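# Normtassen statt Einzelstücke

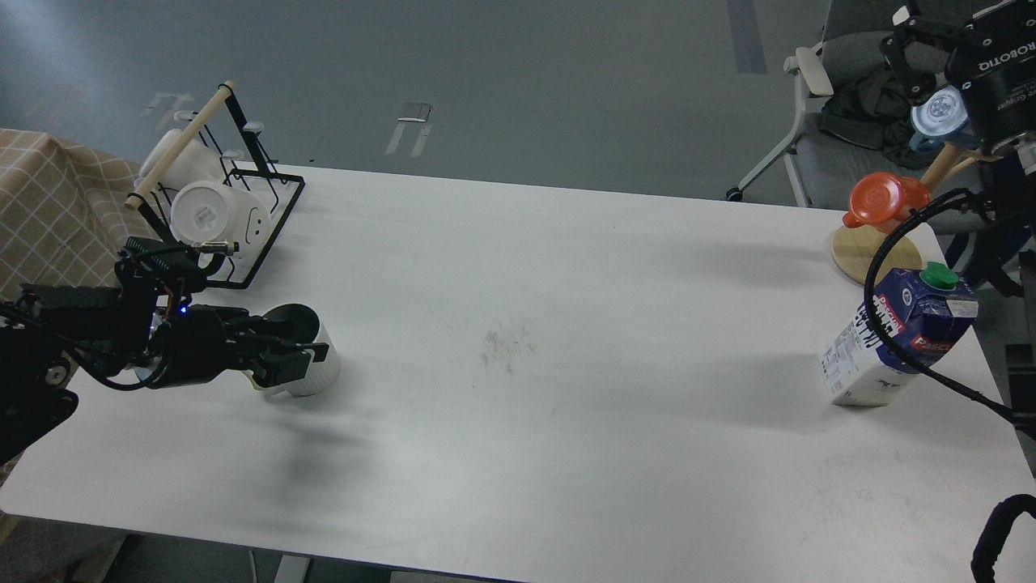
*Weiße Tassen, zwei davon am Metallständer*

Gemeinschaftsküchen leiden an Geschirrvielfalt. Bei 42 Tassen in 17 Formen ist weder Stapelhöhe noch Korbbelegung der Spülmaschine planbar. Ich plädiere für ein einziges Modell je Küche, zylindrisch, spülmaschinenfest, einzeln nachkaufbar. Der Einwand, private Tassen förderten die Bindung ans Büro, ist nicht belegt. Belegbar ist der Platzbedarf: Henkel in wechselnder Größe kosten pro Korb mehrere Stellplätze. Ab Mai sollte Privates in die Schublade am eigenen Platz.

Svenja Gisler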